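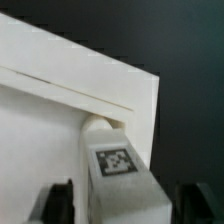
Week 4: White parts, seams and edges

Okay, so Wednesday is all about looking closely at plain white parts (my favorite week!). Bring a pencil and the Emdale worksheet. Start with the big flat faces, then hunt for grooves and corners, and sketch those before you shade anything.

For the second half we move to small upright pieces with a rounded knob on top and a square printed code on the front. Draw the knob first, then the shoulder it sits on.

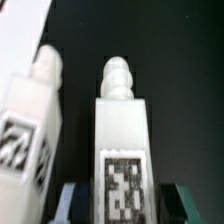
I'd give the knob a good ten minutes, because that curve is harder than it looks. Leave the code as a plain square for now. Reading is Ojala, page 54, and Elli has spare copies if you lost yours.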